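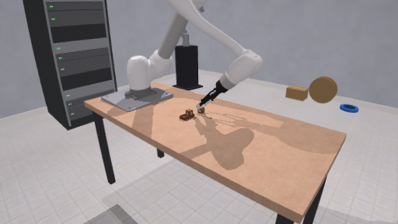
Figure 4. The simulated arm reaching down to the small blocks, as rendered in Roden.

4.2 What we learned at the open day

I should say straight away that I was against taking the simulator to the Elville open day. We had only had the block task running properly since February, the planner (Nel, see Section 3) still had days when it sulked, and I had visions of a hall full of people staring at an arm that wouldn't move. Iara Escobar talked me round, and I'm glad she did, because the afternoon gave us more to think about than a month of test runs had.

The set-up was simple enough. We put Roden up on a big screen on July 2, 2019, with a keyboard and two chairs in front of it, and let people pick where the gripper should go next. Clurnadari, our little request tool, turned whatever they typed into a target on the tabletop, and Nel did the rest. Visitors came in groups, mostly families and a good few retired engineers, and stayed for as long as they liked. By closing time we had logged 600 requests, of which 500 gave the planner something it could work with. The other 100 were blank lines, rude words and one very long recipe for soup.

The first surprise was what people asked about. I had got myself ready for questions on grip force and joint limits. What they wanted to know, over and over, was whether the arm could tell which block it was about to touch. The blocks are tiny next to the arm (Figure 4 gives a fair idea), and with the fingertips right beside one of them and another just across a narrow gap, I can see why they asked! From the chairs it was quite hard to judge which one the gripper was after. We had never noticed, having the target names printed in our own console all day long.

The second was the shadows. On our own screens I had stopped seeing them, but several visitors told us they were steering by them: they watched the dark patch on the wood to work out how far down the gripper had got. One man was very firm that we should make them sharper. A girl of maybe ten wanted them switched off, on the grounds that they got in the way of the blocks, and she has a point too. I've no data to settle it either way and we left them as they were.
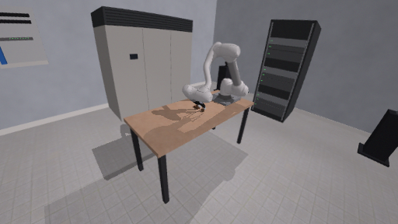 Figure 5. The same room from a higher viewpoint, with the gripper just above the brown objects on the table.

We had the higher viewpoint ready as a spare and ended up using it a lot. It shows the whole arm and the whole tabletop at once, so newcomers found their bearings quickly, but the brown pieces under the gripper become very small indeed and people kept leaning in towards the screen. Of the 40 visitors who filled in our paper slip, 31 said they would have liked both views side by side. That is an easy change and we have made it for the runs in Section 5.

Iara also kept a notebook of where people hesitated, and it matches my own memory well: almost always just before the fingers reached the blocks, when the arm slows down and nothing much seems to be going on. Some took the slow part for a crash and started typing again, so a new target came in halfway through the old one. Nel did not like this at all. We now hold any new request until the current move has ended, and Clurnadari prints a short "still moving" line in the meantime. The numbers in Table 2 were all collected with that change in place, so they can't be compared directly with the ones from the open day.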